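Jerner 3-Drawer Cabinet, gray

Back in stock — small batch

Low storage cabinet with a wide flat top you can use as a side table. Gray body, 3 drawers. Comes assembled, so nothing to screw together except the handles if you order the Vindent set (sold seperately).

Good for break rooms, workshops, dorm rooms, next to a couch. Most of our customers buy it for the drawers and end up using the top more. Drinks, snacks, mail, whatever lands there.

Top is plain and flat, wipes down with a damp cloth. Sticky rings from soda come off with dish soap and warm water. Please no scouring pads, no bleach sprays. For tougher marks use the Lacroix surface cleaner, let sit two minutes, wipe, done.
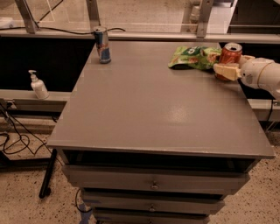
Gray drawer cabinet with cans and a snack bag on top.

Front edge gets the most use. Expect some wear on the lip over time, normal for this finish. A touch-up pen is available in the same gray, ask when ordering.

Drawers: three, stacked. Full width, no dividers included. Divider kit fits the top drawer only — please don't order it for the bottom one, we get those back every month.

Condition: we sell new and ex-display. Ex-display pieces are marked down and may have scuffs on the top or front edge. Drawers are checked before they leave. No two look the same so if you're picky go for new or come by and choose your own.

Delivery: 14 days to most addresses. Ground floor only unless you add the carry-up service at checkout. It's heavier than it looks, so have 2 people there to move it. Take the drawers out first.

Returns: 14 days from delivery, unused, orignal packing. Ex-display is final sale.

Orders of more than one, or for an office: write to Monique Bouvier at the Rerkilach showroom. Tell her how many, which floor, elevator or no elevator. She'll send a quote.

Next batch due in July. Can't hold any without a deposit, sorry.

Goes with: Jerner low shelf, Jerner rolling base, Vindent handle set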